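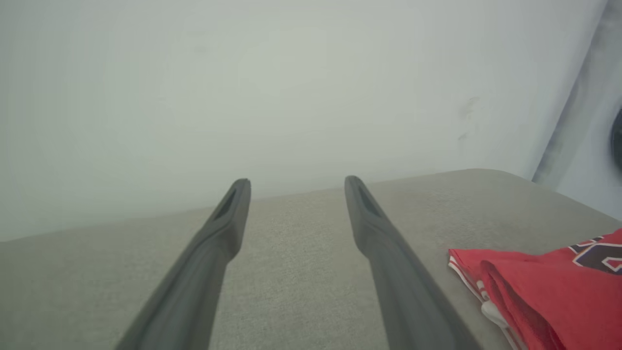
The grey top, first thing.

Godelieve Vermeulen had been meaning to do the spare room since October, and every Saturday she found some very good reason to do the gutters instead. But the gutters were done now, and the shed was done, and even the drawer with the batteries and the takeaway menus had been turned out and put back more or less the way it was, so there was nothing left between her and the room at the end of the hall.

It was a plain little room, off-white walls and not much else, and she'd always been fond of it. The good thing about it was all that soft grey (the colour of a wet galah, her mother used to say, though her mother said that about most things), where you could lay washing out and not have it slide off onto the floor. She put the kettle on, came back, went out again for the tea she'd forgotten, and then opened the bag.

Emrys had left the bag. Emrys Skyrme, who had gone up to Drivanlow to coach the under-fourteens for 3 months and had stayed, and who rang most nights to ask after the lemon tree and never once mentioned his clothes. There were tracksuit pants with one knee. There was a towel from the Vudley pool. There were socks, oh, such a lot of socks, and she paired what she could and was firm with the rest.

And then, right down the bottom, the red singlet. 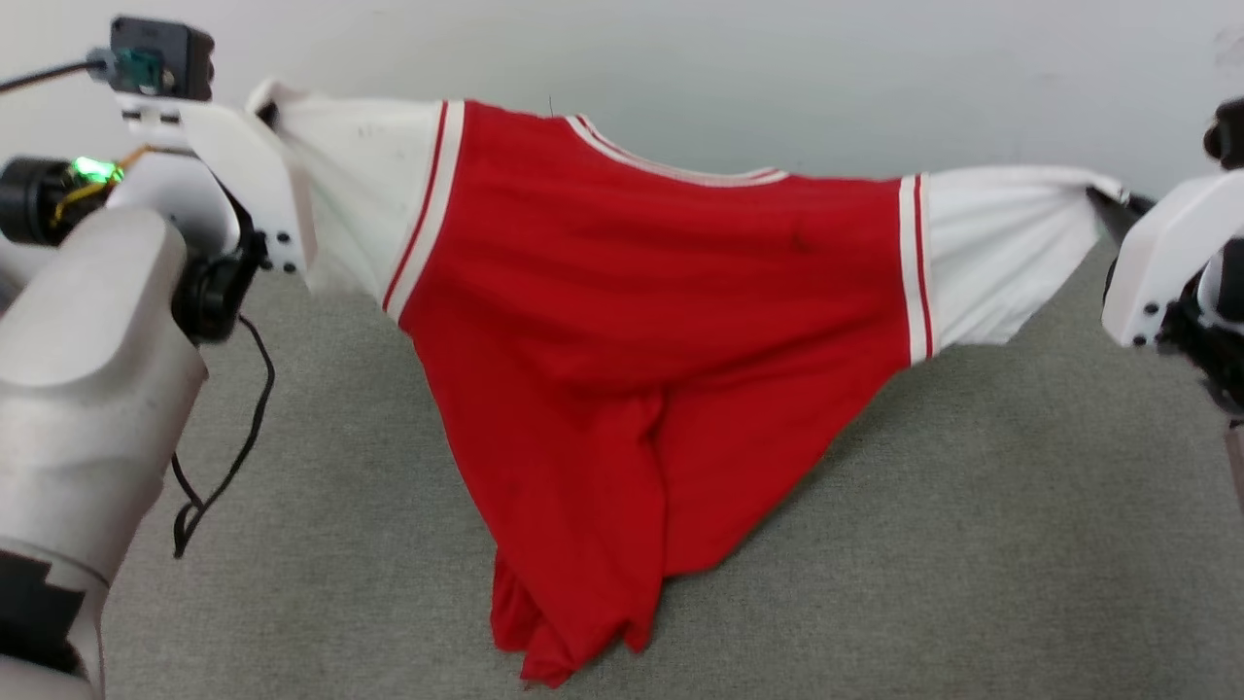 The red jersey, held out by its white ends, stripes down both sides.

She knew it straight away by the striped trim. He'd worn it the winter the Edwards Street side got into the final against Wullus, when they'd squeezed 400 people into a hall meant for 225 and somebody's nan had to watch from the canteen. He'd missed the last shot, poor love, and had driven home with the heater on full and told her all about it anyway, every pass, as though she hadn't been sitting in the second row with her hand over her mouth.

There was a mark on the red, below the collar. Sauce, she thought, or that orange liniment he swore by. And a bit of thread poking up at the neckline, which her fingers itched to snip.

She had a box for the op shop and a box for Drivanlow, and she stood between the two of them until her tea had a skin on it. Then the phone went in the kitchen.

"How's the lemon tree?" said Emrys.

"Covered in lemons," said Godelieve. "Listen, darl, do you still want your red singlet?"

He was quiet long enough that she could hear his telly.

"Is it clean?" he said.

"Not very," she said, and went to find the good soap.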